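Questions We Get About the Brellside House Rules for Hand-Held Gripper Sessions

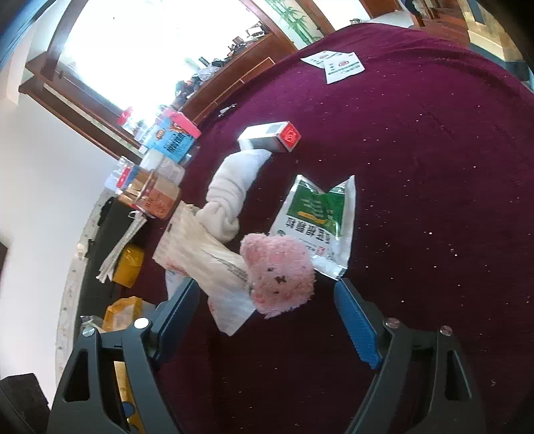 Lama Azar wrote in to say that the old version of this page read like a parking ordinance, and could we please explain the rules the way we'd explain them across a table. We thought that was fair, so we sat down in February and rewrote the whole thing. It's longer now (sorry, Lama!), but we hope it sounds more like us. If you're new to collecting, start at the top. If you've been with us for a while, the parts that changed are the ones on clutter, soft objects and window light.

Who do these rules apply to?

Anyone who records with a hand-held gripper under the Brellside program, whether you're doing it in your own living room or in one of the Tavares rooms. They also apply to people who review recordings, because a reviewer who doesn't know the rules tends to reject good work and wave bad work through, and we've had our share of both.

Do I have to tidy up before I start?

No, and please don't tidy too much. A table with snack packets, a sock, a carton with its flap hanging open and a few crumbs on the cloth is a perfectly good table. Real homes have all of that, and a robot that has only ever learned from bare surfaces will be lost the first time it meets a real one. What we do ask is that you clear away anything sharp, anything hot and any open liquids. Crumbs can stay.

What about private things lying around?

Those have to go before you press record. Mail with an address, medicine labels, bank cards, family photos, a phone with its screen lit up – put them in a drawer or in another room. Turning them face down isn't enough, because things get nudged and flipped during a session. Ordinary store packaging is fine, in any language, and you don't need to peel labels or cover up the printing.

Can I use soft things, like stuffed animals or clothing?

Yes, and we'd love more of them! Soft objects were underused for a long time, mostly because the first edition of the rules made people nervous about them. Plush toys, socks and cloths are all welcome as long as they're clean and have no loose beads or buttons that could come away in the grip. Close the pads slowly and stop when you feel the object give. With a toy, take it by the body if you can, and keep the pads off stitched eyes and noses. If the fabric snags on a pad, open the gripper all the way and free it with your fingers. Pulling back with the arms closed is how seams get torn and how pads get loosened.

Is foil packaging allowed?

It is, sealed or open. Open packets should be emptied first unless the task sheet says otherwise. Shiny foil can be hard to read on camera, so if you're picking one up, come in a little more slowly than you normally would and hold still for a moment before you close.

How should I start and finish each task?

Start with the arms open and the object in view between or just beyond the pads. Hold that for a slow breath, do the task, then open the arms again and back away. Please don't reach in with your free hand in the middle. If you drop something, that's all right, just carry on and mark the recording as a drop. We keep drops. They're useful to us, and there is no penalty for them whatsoever.

The window behind my table is very bright. Is that a problem?

Usually it isn't. A washed-out window in the background is acceptable under the current rules so long as the object you're handling is still easy to make out. If the object itself is turning white or disappearing into glare, shift your position or wait an hour. You don't have to close the curtains.

How long can I work without a break?

Seventy minutes is the limit for a single stretch, and we'd be happier if you stopped sooner. Wrists tire before people notice, and tired wrists make jerky recordings. Rest for at least 8 minutes, have some tea, walk about.

What needs checking on the gripper itself?

Before each session, open and close it 5 times and listen. The pivots should move freely without clicking, and the two pads should meet evenly along their ridges. Wipe the pads with a dry cloth, and pick lint out of the grooves if you've been handling knits or plush. If a pad wobbles, stop and write to the Tevus bench for a new one – please don't glue it.

Where do I log all this?

In Zetlow, under your own name, on form 257. It asks for the kind of surface, the kinds of objects and anything odd that happened. Plain words are best. "Pink plush, slipped once, fine the second time" tells a reviewer all they need.

Can I suggest a change to the rules?

Please do. Use the comment box in Zetlow and tell us which rule and what happened when you tried to follow it. We read every comment before the next edition goes out, and the answer about foil came from one of them.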